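Small banks keep telling us that they are safe because they are simple. I worked eleven years in the credit department of Brudley, and I don't believe this anymore.

In May the bank reported 494 loans to local builders. On paper these were 494 separate risks. In practice 39 of the borrowers sold their houses to the same buyer, Lanetti, and all of them would stop paying in the same month if Lanetti stopped buying.
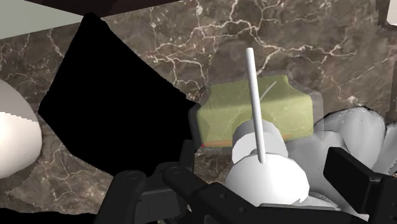 My former colleague Verena Kuster wrote a memo on this question. The answer from above was that the collateral is good. But collateral is good only when someone else has cash to buy it – and in a small town everybody runs out of cash together.

The regulator looks at each loan file. I would like it to look at who pays the borrower. It is boring work, and one clerk could do it with a spreadsheet.
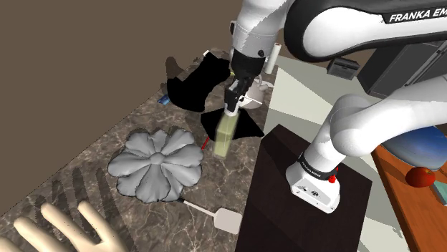
What depositors can ask

Go to the annual meeting and ask for the ten biggest sources of income behind the loans. Abena Aidoo did this at Bonsu last year, with only 200 shares in her name. She received a written reply after some weeks, and two of the names in it surprised her very much. She has moved part of her savings since then.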